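Sýkora, the small company that makes the phone service program of the same name, has put out a new version for repair shops. It carries the number 3713, and it went up on the download page at Naston early in December, a little after four in the afternoon. By the evening the page was slow to open for many people, and a second download link was added the next morning.

The program is used for reading and writing the memory of mobile phones that do not start anymore, and for saving a copy of the settings before a repair. It is known mostly in smaller shops, which buy one license and use it on one computer for years. The last large version was published in spring, and since then there were only small fixes.

The most visible change is the list of supported phones. Sýkora says that 400 models were added, most of them older keypad phones and cheap smartphones which are still brought to the shops in big quantity. The list can now be searched by the model number printed under the battery. Before, the user had to know the name of the chip inside, and a wrong choice could stop the work in the middle.

"People wrote to us every week that they cannot find their phone, and the phone was there, only under another name," said Eduard Pešek, who leads the development. "So we made the search first, and then we added the models."

The backup function was also written again. The program now makes a copy of the phone's memory before every writing, and it will not continue until the copy is saved and checked. This can be switched off in the settings, but a warning is shown each time. The copies are stored in one folder with the date and the model in the file name, and the folder can be placed on a second disk.

The new version needs more from the computer than the old one. It runs only on 64-bit Windows, it asks for 4 GB of memory, and the installation takes 20 GB of free space, most of it for the files of the supported phones. Shops with less space can choose a smaller installation and download the files for each phone when they are needed.

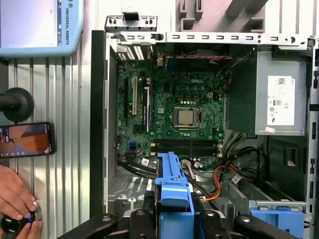
**Can I install the new version over the old one?**

The old version must be removed first, but your license and your saved copies stay on the disk and the new version finds them at the first start.

The removal should be done from the normal Windows settings. Sýkora asks users not to delete the program folder by hand, because the USB drivers then stay in the system and the new drivers may not load correctly. If this has already happened, there is a small cleaning tool on the same page. After the cleaning the computer must be restarted, and the phone cable should be connected only when the program asks for it.

The drivers are now part of the installer. In the older versions they were offered as separate files, and many users took them from other pages, where they were sometimes changed or mixed with unwanted programs. Pešek said that the company found several such packages during the autumn — all of them carried the Sýkora name, and none of them came from Sýkora. Each file on the official page now has a checksum next to it, and the instructions explain in a few lines how to compare it.

Licenses bought for the previous version stay valid. Activation is done online at the first start, and after that the program can work without a connection for one month. For shops with no stable internet there is an activation by file, which has to be requested by email. The answer comes usually the same day.

Not all users are satisfied. Vlastimil Krajčí, who repairs phones and computers in Zellusville, installed the new version on two machines and returned to the old one on the second of them.

"The search is good and I would not like to lose it," he said. "But the obligatory copy makes a short job long. With an old phone I wait for the copy longer than for the repair. Yes, I can switch it off, but then I must click on the warning each time."

He also misses the Slovak translation, which was in the old version and is not in the new one. According to Pešek, the texts in the program were changed so much that the old translations could not be used. English and Czech are ready now, and Slovak, Polish and Hungarian should follow with the next update. He did not want to promise a date.
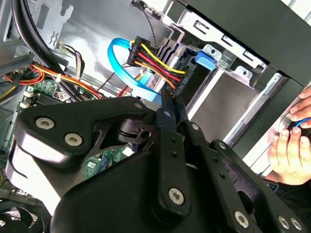 *Inside the case of a desktop computer, with the drive cage at the top.*

Two known problems are described in the notes to the release. The first concerns computers connected to the phone through a USB hub, where the program can lose the phone during a longer reading. Until the correction comes, the cable should go directly to a port on the computer. The second problem is a wrong battery value shown for certain models from Trotdale. It has no influence on reading or writing, and the value can be ignored.

The old version will stay on the download page until the end of winter, but it will not receive new models. Users who have 32-bit Windows can continue to work with it, and their licenses will not be stopped. Support by email will be given for both versions during this time. Questions should be sent together with the log file, which the program saves in its main folder under the name of the day.

The update is free for all who have a valid license. It can be downloaded from the Naston page after signing in with the same email address that was used for the purchase.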